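What the room robots changed on our floors

I've worked in hotel housekeeping for 11 years, the last few of them at the Grametmont, and I've sat through a lot of launches. There was the tablet that was going to replace the clipboard. There was the scheduling app that put people on lates the night before an early. So when we were told in January that the Zanell trial was starting on two floors, I took notes, and what follows comes mostly out of that notebook.

The pitch, if you haven't had it at your own place yet, goes like this. A machine does the checking and the small resets in each bedroom: is the remote where it should be, is the phone on its cradle, are the cushions in the right order, has anything been left behind. The attendants do the beds and the bathroom. Everybody saves time and backs. There was a slide with a smiling woman on it and no trolley anywhere near her.

I don't dislike the machine. It trundles in, it looks at things, it's polite about doorways. What I dislike is how the job has been cut up around it. A bedroom used to be one piece of work. You went in, you saw the whole of it, and you did things in whatever order made sense with the state the last guest had left it in. Now it's a list of 99 checks, and the list belongs to the software. If the software says the bedside is wrong, the room stays off sale until somebody goes back up and makes it right, and that somebody is one of us.

The bedside is the worst offender by a long way. On our layout the table sits tight in beside the headboard, with the phone at the back and the remote in front of it. The standard says the remote should lie at an angle. It doesn't say what angle. The software seems to have an opinion, all the same, and it's a different opinion after every update. I have walked back up two flights to turn a remote control by the width of my thumb.

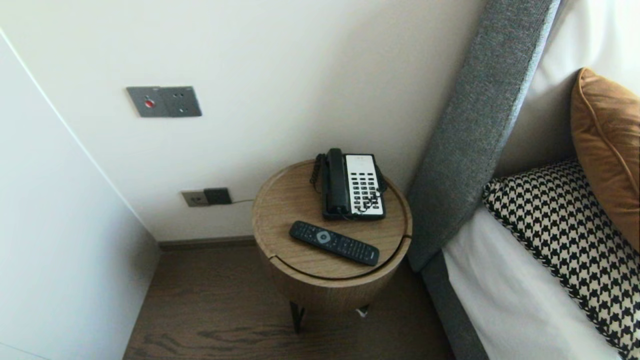 Groen wrote to me after I grumbled about this on an earlier post, and said the re-checks drop off once staff learn what the system wants. At their hotel it took a couple of months, and now hardly anyone gets called back to a room. I believe that. I'd only point out who did the learning. We were sold a machine that would adapt to the rooms, and what happened is that the people adapted to the machine, on the same hourly rate, and the improvement went on the supplier's chart.

Then there's the matter of the minutes. Before the trial, each room had an allowance, and everyone knew it was a bit of a fiction. You made it up on an easy stay-over and lost it on a family check-out with crisps trodden into everything. When the machine came in, 2 minutes came off the allowance for every room, on the grounds that the checking was no longer ours. Fine, except that checking was never a separate thing. You checked while you were straightening the sheet. Your eyes were doing it while your hands were busy. Taking the time away for it is like docking a driver for looking in the mirror.

And the re-checks aren't counted anywhere. I asked. They go down as "exceptions", and exceptions don't have an allowance.

To be fair to it, some things are better. Lost property is one. It logs what it finds with a time against it, and we've had fewer of those horrible conversations where a guest is sure about a charger and you're stood there feeling accused. The night porters like it too. And one of our older attendants, who has a bad shoulder, has been moved on to machine-minding for part of her shift and says she'll fight anyone who tries to move her back. I'm glad for her. But there are 2 of those posts in the whole building, and the rest of us are still turning mattresses.

The new people worry me more. When I started, I was paired with someone who taught me how to read a room — how to smell a leak, how to tell that a guest isn't well and might want a knock later on. The new starters at our place are trained off the exception list. They're quick, and they can get a room to pass. I'm not sure they're being taught to look at anything that isn't on it.

Wunoreck, the group that owns us, is deciding in the spring whether to put it on all the floors. There's a staff survey coming round first, and I'm told it's anonymous. I've asked for a question about the allowance to be added, and another about who gets to change the list. So far I've been thanked for my input. I'll post again when the survey arrives, and if your hotel has already been through this I'd like to know what happened to your minutes.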